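Chapter 12
Words on Cloth: Labels, Patterns and Languages in the Home

After this chapter you should be able to explain why printed textiles carry words, to name the main places where words appear on household cloth, and to compare a label that gives information with a label that decorates. Read Chapter 3 again if the term "surface design" is not clear to you.

Most people meet their first written words at home, and not in a book. They meet them on a towel, a pillowcase or a kitchen curtain. For a long time this kind of writing received little attention from students of design. It was seen as cheap, and often it was. But cheap things travel far, and the words printed on them travel too.

The town of Sikelov is a good place to begin. Its mill, Bilteno, printed cotton and later mixed fabrics for bedrooms and kitchens. The oldest pattern book of the mill lists 3901 designs, and only 16 of them contain any writing. In most of these 16 the writing is a greeting or the name of a month. The printers did not like letters. A flower can be printed a little crooked and it is still a flower, but a crooked letter is noticed by everyone.

This changed when the mill began to sell to foreign shops. A buyer from the firm Villaseñor asked for a tablecloth with vegetables, and below each vegetable its name in two languages. The mill made 15 trial pieces. The two languages did not need the same space, so the longer name pushed the shorter one to the side – a problem that we will study in section 12.2.

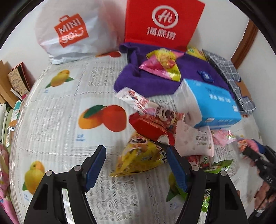

Designs with names in two languages are today very common on bed covers, blankets and children's cloth. Three questions will help us to discuss them. Which language stands first? Is the lettering large enough to be read by a person who sits or lies on the cloth? And does the name belong clearly to one drawing, or could it belong to its neighbor?

The last question is harder than it looks. A pattern repeats, and it is folded, cut and sewn. A name that was close to its drawing on the designer's table can finish on the other side of a seam. The workshop Tustent solved this by drawing the name and the object as one unit, so that the cutter could not separate them by mistake.

Key terms for this chapter: repeat, caption, seam allowance, paired lettering.

12.1 What is a repeat?

A repeat is the smallest part of a pattern that contains everything in it. When it is placed side by side with itself, it fills the cloth without a visible border.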